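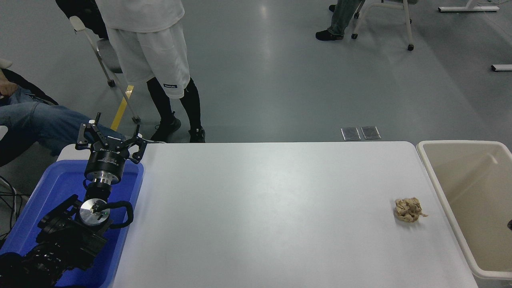
Clearing a Table: Where Does Each Thing Go?

Trash is anything that has finished its job. Sorting means putting trash into groups by material. Paper is made of plant fibers. Foil is made of aluminum, a metal. The two are recycled in separate ways, so they need to be separated first.

Step one is to look at the whole table before moving anything. Large items are cleared first, small items second, and crumbs last. A bin placed at the end of the table shortens the trip. 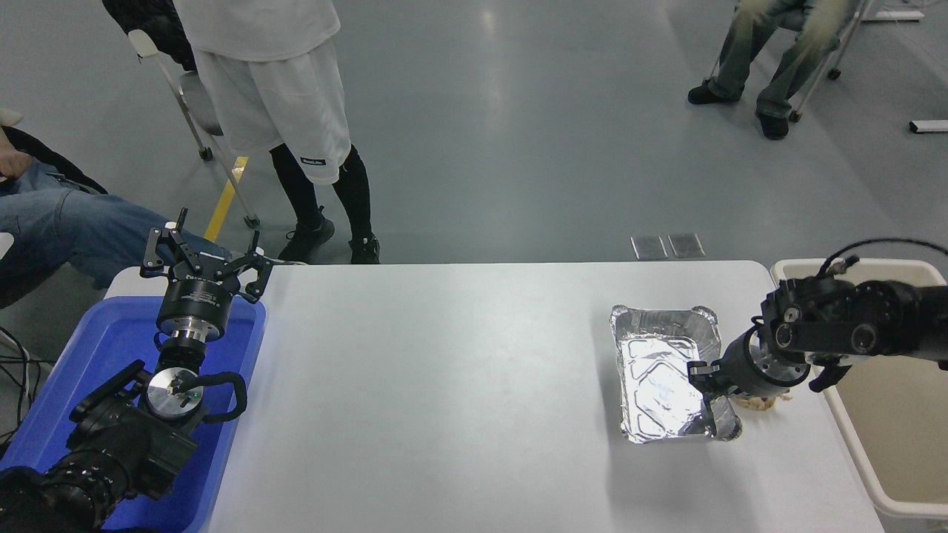 Aluminum is a light metal that can be rolled very thin. A thin sheet bends easily, so makers press shapes into it to add stiffness. A foil food tray often has a crinkled rim and a pattern pressed into its bottom, and both do this job. Food scraps, like the small light brown pile on the table beside the tray, are a different material again. Where food waste is collected, they go in the food container. Wipe the spot afterward.

A used tray should be emptied and rinsed. Stuck food can spoil a batch of recycling. At the Morniro sorting hall, one batch holds 3,000 trays, and 2 workers check each one.

Paper is tested differently. Clean, dry paper can usually be recycled. Greasy paper usually cannot, as oil stays in the fibers.

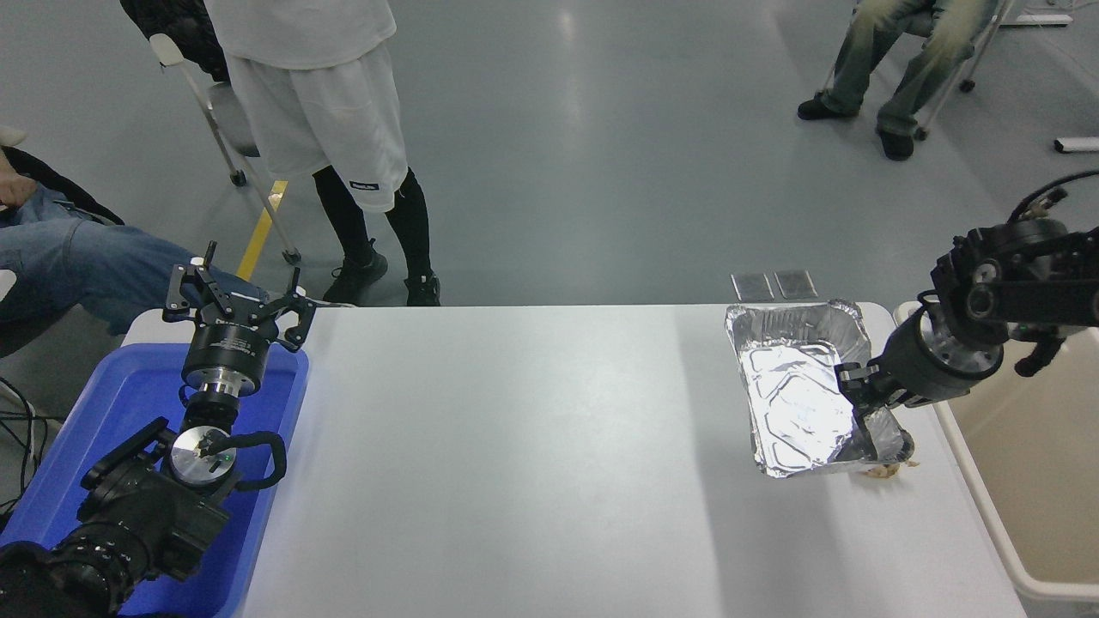 Anju Shakya writes that her class in Josville tried flattening their trays first, and 13 of them fit in the space of 2. She asks whether flat trays are still accepted. Morniro accepts them. Other towns have their own rules, which are normally printed on the bin lid.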